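Subject: Re: [ilosgate-lending] Revised loan terms for the picture lending scheme

To all subscribers of the Ilosgate lending list 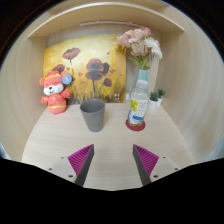 Nic Aodha wrote:

> The revised terms sent out in April say that a household may keep a
> picture for one term and renew it once. Under the old terms we could
> renew for as long as no other borrower had asked for the work. Several
> of us on the Bendadia side have had the same piece for well over a year
> and had understood that this was allowed. Are we now in breach, and will
> we be charged? I would also like to know who pays if a picture is marked
> while it is being carried to or from the store. The old leaflet said the
> scheme did, and the new one does not mention it.
>
> Lastly, may we please have the list of available works sent round as
> plain text again? The large file will not open on my telephone.

Thank you for this message. As other subscribers have raised similar points with the lending office directly, the reply is sent to the whole list.

1. Loans that began under the old terms

No borrower is in breach. A loan made before the revised terms came into force continues under the terms on which it was made until its next renewal date. On that date the borrower may renew once under the new terms, after which the picture should come back to the store. No charge will be made for any period before the renewal date.

The renewal date is printed on the loan slip. Where the slip has been lost, the office can supply a copy on request. Please give the loan number if you have it, or otherwise the title of the work and the name in which it was borrowed.

2. Why the renewal rule was changed

The scheme now holds 837 works, of which 349 were out on loan when the records were last checked. Of those on loan, 53 had been with the same borrower for longer than two terms. The office accepts that most of these had not been asked for by anyone else. It has become clear, however, that borrowers seldom ask for a work which they have never seen, and a picture that stays in one house does not appear at the viewing afternoons. Small paintings and works on canvas are the most affected, as they are easy to carry home and suit most rooms.

A borrower who has returned a work may apply for it again after one full term has passed. If there is no other request, the application will normally be granted.

3. Damage during carriage

The omission from the new leaflet was an error, and a corrected leaflet will be placed at the desk. The position is unchanged. The scheme bears the cost of accidental damage while a work is being taken directly between the store and the borrower's address, provided that it was wrapped in the materials supplied. Damage must be reported within 2 working days of the journey.

Borrowers are asked to observe the following when moving a picture:

Carry framed works upright, with one hand beneath and one at the side.
Do not press on the face or the back of a canvas. A dent made from behind will often show on the front as cracking some months later.
Do not leave a work in a parked car.
Keep the wrapping for the return journey. Replacement wrapping may be collected from the desk without charge.

If paint has lifted or flaked, please leave the work flat, face upwards, and telephone the office before doing anything further. Loose flakes should be kept in a clean envelope. No attempt should be made to glue, wipe or touch up the surface, however slight the mark may seem.

4. Hanging and keeping works at home

The office has been asked several times whether a borrowed picture must be hung. It need not be. A small work may be stood on a shelf or a piece of furniture if it cannot slip forward and is out of the reach of young children and pets. It should not be placed above a radiator, over a fireplace in use, or in a bathroom or kitchen. Direct sunlight should be avoided at all times of the year. Outside walls can be damp in older houses, and where there is no other choice a small gap should be left behind the picture so that air can move freely.

Dust may be removed from a frame with a soft dry brush. The painted surface should not be dusted. Glass may be cleaned with a dry cloth only, as sprays can run under the edge of the frame and stain the mount.

5. Works from the Flororau gift

Subscribers will be aware that a number of paintings came to the scheme last year as part of the Flororau gift. These are being prepared for loan and cannot yet be reserved. Each must be given a number, checked for loose paint and fitted with proper fixings, and several have no title recorded. Requests received before the works are released will not be held in a queue, and the office would be grateful if subscribers did not send them.

The Flororau works will be lent under the same terms as the rest of the collection, with the exception of the works on paper. These will be lent for one term without renewal because of their sensitivity to light.

6. The list of available works

The list will be sent in plain text with each mailing from now on. The larger file, with pictures, will remain available to those who prefer it and can be requested from the desk. The plain text list gives the loan number, title, size and material of each work. Sizes are given height first and do not include the frame.

7. Returns at Bendadia

Works may be returned at Bendadia between 2 p.m. and 5 p.m. on viewing afternoons only. They should be handed to a member of staff, who will check the condition of the work and sign the slip. Please do not leave pictures in the porch or with the neighbouring office. The loan remains in the borrower's name until the slip has been signed.

Further questions on the revised terms may be sent to this list or to the lending office. When replying, please remove any quoted text that is not needed, as a number of subscribers receive the list in a single daily message.

The Lending Office
Ilosgate Picture Lending Scheme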